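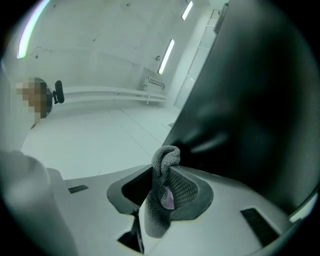

*Grey towelling, seen from the gripper's own camera.*

I've been quiet since September and cloth is to blame. Cloth is a horror for robots! A mug stays the same shape wherever you put it, but a bit of fabric never sits the same way twice, so a method that copes nicely with boxes goes to pieces over the washing.

So at Skarnitcombe we've been trying Đinh, our name for a small add-on to ordinary imitation learning. Hand-held demos go in as usual, but the policy also has to guess how the cloth will look a moment after the fingers close (just a coarse guess, nothing fancy). If the guess is badly off, it lets go and tries again.

We started with 50 demos and the results were dreadful - it grabbed at folds that weren't there. With 500 it began to behave, and on the Hondico arm it only dropped 18 items in the whole test set, which had me doing a small dance by the kettle.
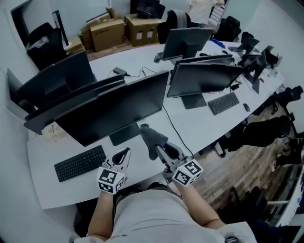

Most of the work is still in the demos, mind. Your own hands are far too clever, and you have to slow right down and close the fingers gently or the policy picks up all your bad habits. I did a batch at full speed early on and we had to bin the lot.

I also tried dropping the guessing part, to be fair to the plain version. It held on to bad grips for ages, poor thing. Next up is Tratside, our harder test with 2 cloths tangled together, and I haven't a clue how it'll go.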